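Flonton tram link: where the money has gone, and what we're doing next

A statement from Margareta Matei, project lead, Flonton Tramway

I've been running the Flonton tram link for five months now, and people keep stopping me at the bus station to ask whether it's still happening. Yes, it is! But it's going to look a bit different from the plan you saw at the library, and I'd like you to hear that from me first.

The link will still run from Hervieu Square, out past the hospital and along the old goods line to Andotow. It will still have 13 stops. What's changing is the bridge over the canal. We'd hoped to patch up the old one and run trams straight across it, but our engineers have been underneath with their torches and hammers and they don't like what they found at the east end (nor do I, I've seen the photos). So we're putting in a new one, 500 metres further north, where the banks are lower and the ground is better.
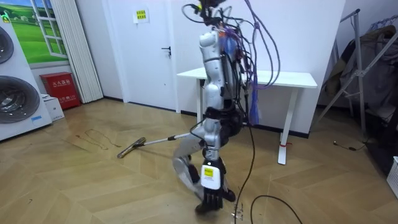 That pushes the whole job up to 945 million, and I know how that sounds. I winced too. The bridge is the biggest part of the rise, followed by moving the water main under Prevar Road, which should have been in the first budget and wasn't. I've asked for every cost to be put on our website each month from now on, in plain words, so you can see what we're paying for as we go.

Timothée Bouvier, who looks after construction for us, has redrawn the works timetable so that Prevar Road stays open one way the whole time. "I've told the shops there won't be a full closure, and I mean to stick to that," he says. The buses will keep their usual stops apart from the one outside the swimming baths, which moves round the corner until the new track is down.

We're holding a drop-in at Andotow station in November, from 5 pm, in the old parcels office. Timothée and I will both be there with the new maps and a very large teapot. Bring your questions, and if you live near the new bridge site please do come, as I'd love to talk to you about the working hours before we fix them.

Press enquiries: Flonton Tramway press desk, Hervieu Square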